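## 3. Materials and Procedure

### 3.1 What counts as a jewelry item

The inventory part of the study covered small personal jewelry kept in bedrooms. We left out watches, hair clips and anything stored in a safe. An item was entered as one record if its owner treated it as one thing. A pair of earrings was therefore one record with two pieces, and a set of bangles worn together was one record with as many pieces as the owner named. This rule was harder to apply than we expected. Several owners changed their minds during the visit, most often about bangles, and in those cases we kept the last answer given.

The 11 households listed 158 records in all. Bracelets and bangles were the largest group, followed by earrings. Rings came third, which surprised Konrad Rainer, who had run the pilot and found rings well ahead of everything else. We think the difference comes from where people keep rings. In the pilot the bathroom shelf was included, and in the main study it was not.

### 3.2 Where sorting takes place

Before the visits we assumed that sorting would be done at a table or on top of a dresser. We had prepared a felt mat for that purpose, bought from Brunner, and planned to ask every owner to use it. Most owners preferred the bed. They gave plain reasons: the bed is next to the drawer, it is large, and a dropped earring does not bounce. After the first two households we stopped offering the mat and let people sort where they normally would.

The surface matters for what can be found later. A bedspread has folds and seams, and small round pieces settle into them. A striped or patterned cover adds a second problem, as the eye has to separate the piece from the pattern. Larger pieces such as bracelets were picked out quickly on any cover. Single earrings and thin rings took longer, and gray or silver pieces took longest of all on pale cloth. Notes on the cover (plain, striped, patterned, quilted) were added to each record sheet from the third household on. 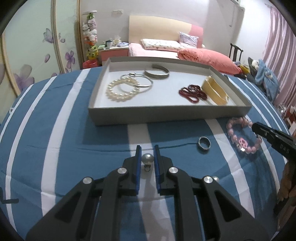 Owners were asked to put away everything they would want to find again the next morning. We gave no other instruction on order or grouping. Each owner received a shallow tray and could also use any box, dish or pouch of their own. Trays were chosen over lidded boxes after the pilot, where lids led people to pile things up and close them in. With a shallow tray the pieces stay in one layer or close to it, and an overfull tray is easy to see.

### 3.3 Order of putting away

Ingeborg Zürcher and Andri Marti coded the order in which records went from the bed to storage. They worked apart and then compared their sheets. Where they disagreed, the record was looked at a second time by Elfriede Hollenstein, whose reading was final.

Three habits came up often enough to be given a code of their own.

**Large first.** The owner starts with bracelets, bangles and cuffs and leaves earrings and rings to the end. This was the most common habit. It clears the bed fast, but the small pieces are then placed on top of the large ones or pushed into whatever space is left. Earrings stored this way were often caught inside a coiled bracelet.

**Pairs first.** The owner looks for both earrings of a pair before touching anything else. These owners were slower at the start and seldom had to search at the end. One of them told us that she had lost half of a pearl pair at her sister's wedding and had sorted this way ever since.

**By material.** The owner makes small groups on the bed — pearl with pearl, silver with silver, beads and novelty pieces on their own — and moves each group as a whole. Pieces that fit two groups were usually left for last. Pearl earrings on a metal fitting were a frequent case, and so were beaded bracelets with a metal charm.

A fourth code, *mixed*, was used for everything else. We had first planned a separate code for owners who began with the pieces nearest to hand, but the two coders could not agree on what "nearest" meant on a double bed, and it was dropped.

### 3.4 Thin bangles

Thin bangles need a separate note. They slide over each other and over anything else in the tray, and a clasp on one can hook into the next. Owners who had a stand or a rolled cloth for them used it. The rest laid them flat, usually overlapping another bracelet, and did not seem troubled by this. When asked, they said they would be wearing them together anyway. For this reason tangled bangles were not scored as a storage fault unless the owner called them one.

### 3.5 Record sheets

Each sheet had space for the type of item, number of pieces, material as named by the owner, container, and place in the order. Material was taken from the owner's words and was not tested. "Silver" in our tables means that the owner said silver, and the same goes for "pearl." Damian Gasser typed up the sheets in September and checked them against the visit notes. Two records were removed at this stage because the owner had listed the same ring twice under different names, and the total given in 3.1 is the one after removal.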